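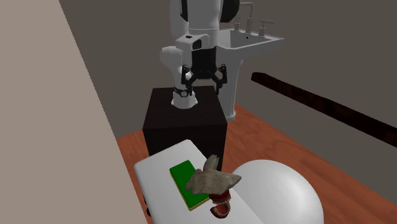 Streaming Services Should Stop Renewing Shows Before They Air

27/07/2020

Pevside announced a second season of its hospital drama Nondmont in March, before a single episode of the first had been shown. I think that was a mistake, and the season we got is the reason I think so.

Nondmont ran for 15 episodes. The story it set out to tell, a family fighting over who controls a small-town hospital, was finished by the eleventh. The last four episodes opened new plots and closed none of them. A missing sister came back with no explanation. The lawsuit was put off twice. The finale stopped in the middle of a phone call.

Viewers noticed. On the fan board I read most, the thread for the finale had 2,173 replies by the next morning, and the ones I got through were mostly complaints. The thread for episode eleven had 1,868, and people there were happy. Many of them said it felt like an ending. It should have been one.

Early renewal gets defended on the grounds that writers can plan ahead. I understand that. A crew that knows it has work next year is better off, and sets don't have to be torn down and rebuilt. But planning ahead has come to mean holding things back. Scenes that belong in the first season get saved for the second, and the audience spends a month watching people walk in and out of rooms.

Compare Pellegrini, the restaurant series Barkano put out last year. It had one season and no promise of more. Every character got a last scene. When Barkano did order a follow-up, the writers started with a new restaurant and a new cook, and it worked fine.

I'll probably watch the second season of Nondmont anyway. I want to know who was on the phone. I would have liked to find out in the season I already sat through.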